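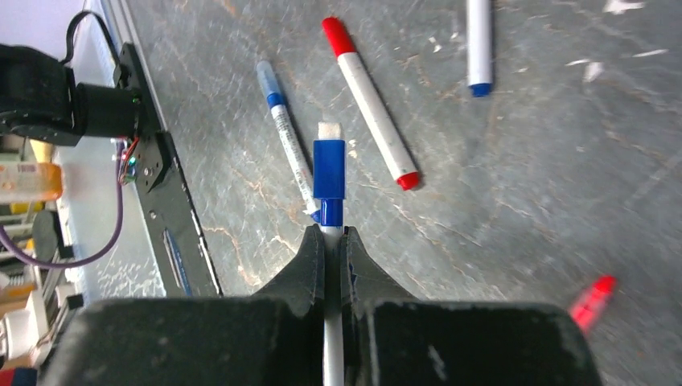

**Thread #2862: Sorting a giant pile of markers (and a question about the stone-look top)**

**tizi_leone**

Hi all! I've been reading the supplies board forever and finally have something to post. I'm the one who ends up with the markers at our after-school art room in Kimorton, which means every spring I inherit everybody's odds and ends and try to turn them into sets that work. Last year we bought a bulk lot of 300 and I swear they've been breeding, because there are pens in there I have never bought in my life.

So I've been going through them on the gray stone-pattern top, the one with the pale veins and the rusty streaks running through it. I love that surface, I really do, but white barrels on it kind of melt into the veining. The red ones I can spot from the doorway. The skinny white pen with the pale see-through blue cap, I keep losing it.

My questions:

1. Do you sort by color or by type? I've got fat red-and-white ones, slim ones with tiny print on the barrel, and one with a wide blue cap and a little off-white block on the very end. It looks like felt or an eraser.
2. Do you store them flat or standing up?
3. What gets marker off a patterned top without dulling it?

Thanks in advance, and sorry if this has been asked a million times (I did search!).

Tiziana

---

**raf_marino**

Welcome! Type first, color second, every time. If you go by color you end up with a "blue" cup holding a dry-erase, a permanent and a fabric marker, and then some kid writes on the whiteboard with the permanent one. Ask me how I know.

The one with the block on the end, try it on the board and see if it wipes. If it's an eraser it'll pick up ink right away. If it just smears, call it a felt tip and move on with your life.

Storage, flat. Always flat. The ink goes to whichever end is down and stays there.

Raffaele Marino

---

**pegboard_pam**

I'm going to disagree with Raffaele on flat, sorry! Flat is great if you have a drawer. I have an open shelf and first graders, and flat markers are markers on the floor. I stand mine cap down in coffee cans and they do fine. Some of the single-tip ones have lasted me two school years that way.

For question 3, I use Gornari spray on a soft cloth. Not the blue kind, the clear kind. It took permanent marker off my laminate counter and the shine stayed. Test a corner!!

---

**raf_marino**

Cap down is OK for single tips, I'll give you that. The double-ended ones will dry out on the top end, though. I lost a whole box that way and I'm still mad about it.

---

**tizi_leone**

Wow, you guys are fast. I'm leaning toward Raffaele on type first. I tried it for a while and it made so much more sense, the fat ones with the long caps don't want to share a cup with the slim ones anyway. They hog it and the little guys fall over.

On the losing-things-in-the-veining problem, I should have said there's quite a lot of that pattern. It's gray with tan and white marbling, and the panels at the back and sides are pale, kind of a lavender white. Pretty, and very easy on the eyes under the lights.

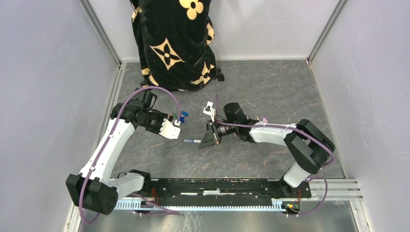 I'm wondering if I should lay a dark sheet down while I sort and then roll it up after. My sister thinks a plain black tray would do the same job and I could just carry the whole thing to the closet. Opinions? I don't want to cover the pattern full time, it's the nicest thing in the place.

Also the blue bits. Caps, end plugs, whatever they are, blue is the color that wanders off most in my house. I have a jar of orphan blue caps and they fit almost none of the blue markers. How is that possible?

---

**quietglue**

Tray. A dark tray with a lip. The sheet bunches up the second you lean on it and then everything rolls to the middle.

I got a Bandamel one at Barrios on clearance and it's ugly as sin but it holds 50 fat markers in one layer. My kids fill it and when it's full they're done for the day.

Orphan caps: there are at least two sizes of blue out there that look exactly alike until you push them on. Try them on and if it doesn't click, toss it. A loose cap is worse than no cap, since you think the marker's safe.

---

**pegboard_pam**

Seconding the click test. And please don't toss the caps, kids will glue them onto anything. Ours became robot eyes and a very long caterpillar.

---

**mothball_mike**

Unpopular opinion, but I don't sort at all anymore. I did the cups, I did the labels, I did the color-coded tape. Two weeks later it was soup. Now I have one big bin, and once a month I dump it out and scribble with every single one on scrap paper. If it writes it goes back in. If it doesn't, trash. Takes me one podcast.

I was at a place with 600 of them once and the lady there had a spreadsheet. A spreadsheet! Life's short.

---

**raf_marino**

Mike, that's fine for you at the kitchen table. She's handing these out to a room of kids who will each want a red one at the same second.

Tiziana, the scribble test is a good idea though, I'd do that part before you sort anything. No sense filing the dead ones.

---

**mothball_mike**

I'll take a half point for that.

---

**tizi_leone**

Ha, full point from me, Mike! I did the scribble test on the first batch last night and you would not believe how many went straight in the trash. I kept a few I was on the fence about, cap down in a mug overnight, because Pam's cans made me curious.

Ordering a dark tray today. I'm going with type, then color, flat for anything with two ends and cap down for the rest, so I guess everybody gets a piece of it.

Pam, does the clear Gornari smell? We've got one kid with asthma and I can't use anything strong while they're in the room. And has anyone tried it on a textured finish? Mine is just a pattern as far as I can tell by rubbing it, but I'd like to hear from somebody who's tried it on bumpier stuff before I spray the art closet shelf too.

---

**pegboard_pam**

A little lemony, gone in ten minutes with the window open. I'd still do it after pickup to be safe. I haven't tried it on bumpy, only smooth.

---

**quietglue**

I've used it on a bumpy shelf. You need an old toothbrush or the color stays down in the low spots. Rinse it twice or it gets sticky.

---

**tizi_leone**

Perfect, toothbrush it is. I'm doing the big cleanout in April when the room's closed, and I'll come back and tell you how many blue caps found a home.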